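Ginger Syrup for a Non-Alcoholic Spritz: Project Report
Kamol Kaewmanee, Food Preparation course, February

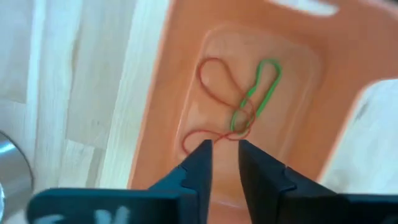 Purpose

I wanted a ginger syrup that could be mixed with soda water and lime and still taste like ginger once the ice melted. Most bottled syrups I tried were mainly sweet. My project name for the drink was Gundero.

Method

I made three batches. Each used the same weight of sugar and water and a different amount of fresh ginger, sliced with the skin on. Batch 1 simmered for 10 minutes, batch 2 for 14 and batch 3 for 17. After straining, the syrups went in the refrigerator overnight.

On Saturday my classmates tasted all three in plain cups marked only with a number. Each cup had one part syrup, four parts soda water and a squeeze of lime.

Results

Batch 1 was pale and most tasters called it lemonade. Batch 2 got the best scores for smell and balance. Batch 3 was the strongest and left a burn in the throat that a few people liked. Jarlath Nic Aodha gave it the top score and asked for seconds.

Problems

I changed the simmering time and the amount of ginger together, so I can't say which one made the difference. The lime wedges were also different sizes, and two tasters said their drink was sour.

Next steps

Repeat batch 2 with the ginger held constant, and measure the lime juice with a teaspoon. I would also like to try brown sugar.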